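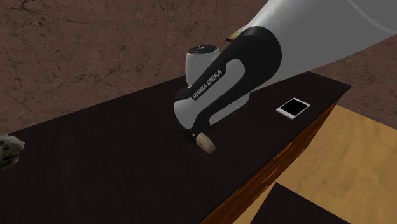

The simulated arm at the dark tabletop, with the small tan cylinder beside the gripper and a phone to the right.

The fault had been in the Filcombe test software since January. It was found on Tue 29 July, in the middle of a working day, by an engineer who was looking for something else.

"I was checking why one batch had taken so long," she says. "I opened a run that was marked as a good pick, and the fingers had closed on nothing. The part was still on the table. The log said grip confirmed."

She leads the four-person team at Filcombe that tests picking routines in simulation before they go on to a real arm. The work that went wrong was for Fivgate, a project on handling small loose objects on cluttered surfaces. The routines are run in Multent, the team's own simulator, and the ones that pass are sent to Eskildsen, the partner company, which tries them on hardware.

Her first thought was that she had opened the wrong file. The second run she looked at was fine, and so was the third. She then wrote a short script to compare the height of the object at the end of every run with the result in the log. It went through 2118 runs and came back with 41 that were marked as good when the object had not been lifted.

"It's a small share," she says. "But these are the runs that tell Eskildsen something is safe to try. If a routine believes it is holding a part, it moves off at full speed and it stops looking for the part. With people near the cell I don't want that." 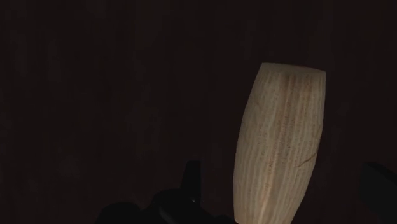
Close view of the pale object, with a dark gripper finger on either side.

The cause took two days to find. Multent decides that a grip is good from the force on the fingers and the gap between them. If the fingers stop closing and the force goes up, it counts as a hold. In the bad runs the fingers had come down too low and touched the table. The table pushed back, the fingers stopped with a gap left between them, and the gap happened to match the width of the part.

"It was reading the table as the part," she says. "The check never asked what the fingers were touching. I wrote half of that check, so I can't complain too loudly."

Why they came down too low was a separate matter. A change made in January had moved the reference point of the hand by a few millimetres in one settings file and left it alone in another. Which file was used depended on how the run was started. Runs started from the queue were right. Runs started by hand were wrong, and most people start by hand when they are trying something new.

She is careful about how much blame to put on the change itself. "Somebody edits a file, it gets reviewed, the tests pass. The tests all went through the queue. I'd have passed it too." 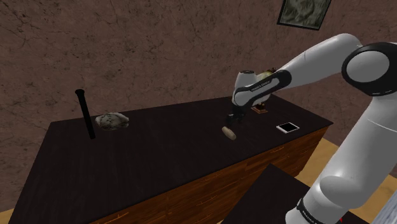 The arm over the long table, its fingers just above the small cylinder lying on its side.

Eskildsen was told the same afternoon and stopped using the affected routines. None had caused an accident. One had pressed a finger pad into a bench hard enough to trip the arm's stop, and that had been put down to a badly placed bench.

"They rang me back about that one," she says. "They had moved the bench and carried on. We should have asked for the log at the time – they would have sent it."

The repair has two parts. There is now a single settings file, and a grip counts only when the object has risen clear of the surface and stays between the fingers as the hand moves away. The team has rerun 147 cases with the new check, including all the bad ones, and the log agreed with the object's position each time.

She would still like a second check on the real arm that owes nothing to the simulator. Eskildsen has a scale under one of its benches that might do, although it is slow to settle. A decision on that is due after the summer break.

As for the slow batch, it is still slow. "I never got back to it," she says. "It's on the list."

Contact the newsletter desk | © Filcombe | Back to top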